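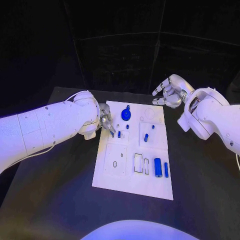 3. The board and its parts

3.1 Why one board

We wanted a set of small jobs that could be laid out on an ordinary table, read at a glance and put back to the start without fuss. Our first attempt, drawn up by Kirstin Haldane in May, used a separate tray for each job, and the trays wandered. By the end of a long session no two of them stood where they had begun, and half our notes were about trays. Putting everything on a single white board cured this in an afternoon, and we have been delighted with it ever since.

The board, which we call Uvemard, carries recessed and outlined areas, holes and slots, and the parts that go with them are blue. The colour was chosen by Ruairi Baxter after a good deal of squinting at grey and cream samples. Blue on white holds up well even when the lighting in the room turns pink or violet, and it lets a part and its home be told apart in a recording made from a fair way back. We also keep the tabletop dark. Anyone who has tried to find the edge of a white board on a pale desk will understand how much this helps!

3.2 The knob

Of all the parts the knob is our favourite. It has a wide round base with a narrower post rising from it, and it stands near the far edge of the board. It can be taken by the post or held round its sides, and the two choices lead to quite different ways of setting it down. We had expected it to be the easy piece, a kind of warm-up. Instead it produced the richest notes of the whole study, with 46 separate remarks on grip alone (Section 5 gives them in full).

Figure 3 shows the knob in a grasp.

Figure 3. The Uvemard board on its dark tabletop, with the blue knob pinched near the far edge. Smaller white plates with cutouts, holes or pegs lie on the surface.
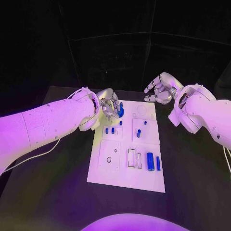
3.3 The pegs

The pegs are small, blue and plain, and they are wonderfully good at showing up careless handling. A peg that leans even slightly as it comes down will catch on the rim of its hole, and then there is the choice of pushing, wiggling or lifting off to try again. We scored all three separately. Keir Cruickshank argued early on for a chamfer round each hole, which would have guided the pegs in. We tried it on a spare plate and the catching nearly vanished, and so did everything we were hoping to measure, so the holes stayed as they were.

Short pegs stand low enough that the fingertips come very close to the surface. This makes the space around each peg matter as much as the hole itself. In the first drawing two neighbouring holes sat so close together that placing the second peg knocked the first, and we moved them apart before the main sessions.

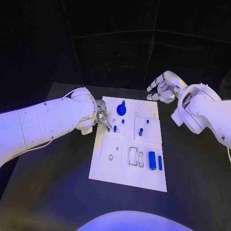
Height matters too. A taller cylinder gives plenty to hold, but any tilt is magnified at the top, and a short pin beside it can be brushed on the way past. We like having tall and short pieces near each other for exactly this reason. It turns the order of work into a real decision, and the order was left free throughout. Some sessions dealt with the far side of the board first and came nearer, others went left to right, and a few hopped about in ways we are still enjoying puzzling over.

3.4 Sessions and resetting

We ran 151 sessions, giving 493 scored placements once the practice attempts had been set aside. A session was stopped after 30 minutes whether or not the work was done. Resetting was done by hand from a printed card. Sheena MacLeish drew the card at full size so that it could be held beside the board, and this small thing saved us more time than any other change we made.

Every placement was given one of four marks: seated, seated after a retry, left proud of the surface, or dropped. Two of us marked each recording separately and then compared sheets.
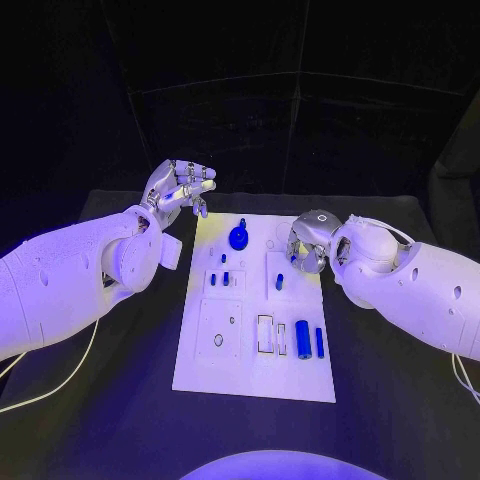

Most of our disagreements were over "left proud", as a peg that is nearly home looks very like one that is fully home when seen from above. Brittany Kowalchuk suggested running a thin card across the plate before each reset, and a peg that stopped the card early was marked as proud. We adopted this from the second week and went back to the notes for the first. Placements that could not be settled either way are listed in the appendix and take no part in the results that follow.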